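Sturuvis is looking for people to watch movies with us (and then argue about them)

Hi! I run Sturuvis, a small film review site that started as a place for me to complain about endings and has slowly turned into something people read on purpose. We cover mid-size movies, mostly: the romantic comedy that got two weeks in theaters, the thriller that went straight to streaming, the family drama your aunt keeps recommending. I love these movies, even the bad ones, and I'd like more voices on the site than mine.

So I'm putting together a viewer panel for a new series we're calling Rundov, and I'm looking for seven people to be on it.

What Rundov is

Every installment takes one movie and gives it to the whole panel. Everybody watches it alone, at home, with no group chat going. You write down what you thought before you read a word from anyone else, and then we all get on a call and have it out. I edit the notes and the call into one long piece that goes up on the site with your name on it, or a pen name if you'd rather your boss not know how you feel about wedding movies.

I've done two trial runs with friends and the best parts were always the places where somebody dug in. One of them spent ten minutes defending a third-act airport chase that I'd have cut with garden shears. I still think she's wrong, but her part was the best thing in the piece and I'd never have gotten there alone.

The first season is all second-chance romances. Exes who run into each other at a funeral, divorced couples stuck in a rental cabin, that kind of thing. I picked it because the plots are so close to one another that you really start to notice the acting and the writing — who can sell a line about an old sweater and who can't.

What I'd ask of you

One movie every other week from the end of April through the season. Most of them run under two hours, thank goodness.

A page or so of notes per movie. They can be messy. I'd much prefer messy and specific to polished and vague, so tell me the joke that died, or the moment you checked your phone, or the line you repeated to your roommate.

A video call in the evening, 70 minutes, with a hard stop. I mean the hard stop. I've been on podcasts that went past midnight and I won't do that to anybody.

Being decent when people disagree with you. You can hate a movie as loudly as you want. You can't make somebody feel dumb for crying at it. 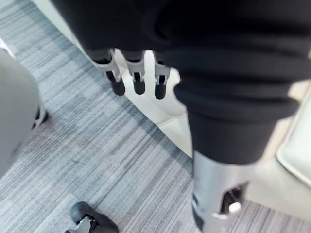

Who I'm hoping to hear from

You don't need a film degree or any published writing. If you have those, great, come on in, but please don't write to me in the voice you'd use for a grant application.

I'd especially like to hear from people who grew up watching movies with subtitles, people who work nights and see everything at odd hours, and people over sixty, who are somehow never asked about romances even though half of these scripts are about them. Teenagers, I'm sorry, you have to be eighteen for this one (some of the movies are rated R, and there's a contract to sign).

You do need to be able to watch in English, have an internet connection that can handle a video call, and live somewhere that makes an evening call in US Eastern time bearable. If it's three in the morning for you and you swear you're fine with that, I'll believe you once and then worry about you all season.

One more thing: if you work in publicity for a studio or a distributor, I can't have you on the panel. Nothing personal at all. Write to me anyway if you want to talk about screeners.

Pay and other practical stuff

It's paid, and I'll be upfront that it isn't a lot. You get a flat fee per installment, paid when the piece goes up, plus the cost of the rental if the movie isn't on a service you already have. The exact fee is in the agreement I send to everybody on the short list, so you'll see it well before you commit to anything.

Notes get uploaded through Jetiren, which is the shared folder tool we use for the whole site. It's a bit ugly but it works on a phone. I'll walk you through it the first time.

You keep the rights to your own notes. I get to publish an edited version on Sturuvis, and you'll see the edit before it goes live. If I've made you sound like you meant something you didn't, tell me and I'll fix it.

If you miss an installment, you miss it, life happens! If you miss two in a row without a word I'll probably offer your seat to someone on the waiting list, so just drop me a line.

How to apply

Send me an email through the contact page with "Rundov panel" in the subject line. In the body, please include:

Your name, where you live, and whether evenings generally work for you.

A paragraph or two on a romance you think people got wrong, in either direction. Maybe everyone adores it and you can't stand the lead, or it flopped and you've seen it nine times. Skip the plot summary and get right to the part that bugs you or gets you.

The last movie you turned off before it was over, and how far in you were.

No résumé, please. No links to a video of yourself either, unless you've already made one and you're dying for me to see it.

Applications are open until 17 Apr 2026. I read every one of them myself, usually with a snack, and I'll answer everybody, though it may take me a little while after the deadline. If you make the short list we'll have a quick chat by phone, and I'll ask you to watch Eze (it's a short film, very sweet, with one truly baffling haircut) and send me your notes on it. I pay for that too.

If you applied for the trial runs and didn't get in, please try again. I had hardly any seats then and I remember some of your emails very fondly, including the long one about the ferry scene.

Questions can go to the same contact page. If you're wondering whether your taste is too weird or too mainstream for this, go ahead and apply.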